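Left gripper drops soft things halfway through a handover, but only soft things
Asked in: Grippers and End Effectors

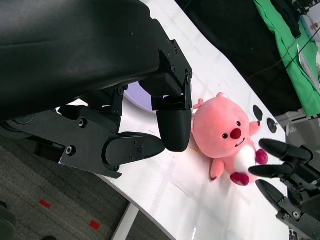
I have a two-arm bench setup that passes objects from a two-finger gripper on one side to a three-finger hand on the other. Blocks, cups, tape rolls, all fine. Plush toys, no. The two-finger side picks the toy up, carries it over nicely, and then somewhere before the other hand has closed, it lets go. The software meanwhile reports a successful grasp, a successful transfer and, on one memorable run, a successful placement of a toy that was on the carpet at the time.

What I know so far:

Out of 67 plush runs logged, 5 finished with the toy in the receiving hand. I'm not proud of this but you may as well have it.

The log says "object held" right up to the moment of the drop and for a while after it. The held flag comes from finger position: if the fingers stop before they're fully closed, something must be between them. That's the Seder driver's default and I never changed it.

Closing force is at the setting the Seder package ships with for "delicate." I tried the next one up and the toy came out sideways, like a pip from a lemon.

The worrying part, and the reason I'm posting instead of just sulking: twice now, after a drop, the left arm kept driving toward the handover point and the fingertips met the fingers of the other hand. Nothing broke. There was a noise. I hit the stop both times, but I was slow, because I was looking at the toy.

The sequencer is Claseta, the stock handover template, with the poses edited for my table. Arms are calibrated to each other as of January. Is this a grip problem, a software problem, or a sign I should go back to blocks?

Posted by vanwijk_bench

pumthorpe_lab
Accepted, 1,911 views

It's two problems, and I'd fix the one you mentioned last first.

Stop running both arms at full handover speed until the collision thing is sorted. You've had two contacts and were rewarded with a noise both times. The third one may cost you a fingertip, and if your own hand is in there rescuing a toy, the fingertip might not be the robot's. Drop the speed, keep one hand on the stop, and watch the gap between the hands. The toy can look after itself.

Now the held flag. Finger position is a decent test for a rigid block. The block is a certain width, the fingers stop at that width, everyone's happy. Plush squashes. The fingers go on closing slowly while the stuffing moves out of the way, and the driver has a tolerance band wide enough that it never calls this a change. Then the toy goes, the fingers travel the last bit, and if your "fully closed" value is slightly off, they stop short of it with nothing between them. Driver says held. Claseta believes the driver, as it believes everything.

Check this before you touch anything else. Close the gripper on air and read the position. If it isn't at or below the closed threshold in your config, you've found why it thinks it's carrying a ghost. Mine was out by a few counts after I swapped the finger pads, and I blamed the camera for weeks.

Then:

Re-zero the gripper with the pads you're using now. If you changed pads since the last zero, the old value is decoration.

Turn on the motor current check as well as the position check. Require both. On soft things the current sags when the grip goes, and it shows up sooner than position does.

In the Claseta template there's a step between "arrive" and "receiver close" that is just a timed wait. Swap it for a wait-until-held that can fail. When it fails, both arms should stop where they are. Do not let it fail into the retry branch, because the retry branch moves the left arm first and that's very likely your noise.

On grip: more force is the wrong direction, as your lemon pip showed. Take the toy round the middle, with the pads well past the widest part. If you're pinching a round head or a round belly near the fingertips, the curve pushes it straight back out. Go deeper and gentler. The receiving hand will need to come in from lower down to make room.

And put a keep-out volume around each hand that only opens once held is true. It takes an afternoon and is very dull.

gantry_and_regret

Agree with the above on the wait step. One addition: check which side owns the release. In the older handover template the giver opens on its own timer and doesn't ask the receiver anything. With a block you'd hardly notice, as the receiver is usually there by then. If your receiving hand has three fingers it probably closes slower than the two-finger job, so the giver lets go of the toy into a hand that's still thinking about it.

You can see it in the log if you line up the two timestamps. If "open" on the left comes before "contact" on the right, that's your drop. Change the trigger to receiver contact and leave the timer as a fault, set at 1,000 ms or whatever suits you.

softgoods_only

Have you tried a different toy? Some are more slippery than others. We used a sock filled with rice and it worked great.

vanwijk_bench

Update for whoever lands on this page. Closed on air, the left gripper stopped above the threshold, so yes, it has been proudly holding nothing since I put the new pads on. Re-zeroed, current check on, wait step replaced. The timestamps were the wrong way round too, so that's both of you right, which I resent slightly.

Slow-speed runs now stop when the toy slips, with both arms frozen and daylight between the hands. It still slips more than I'd like. I'm working on the deeper grip next and the keep-out volumes are half done. Full speed stays off until they're finished.

I did try the rice sock. It leaked.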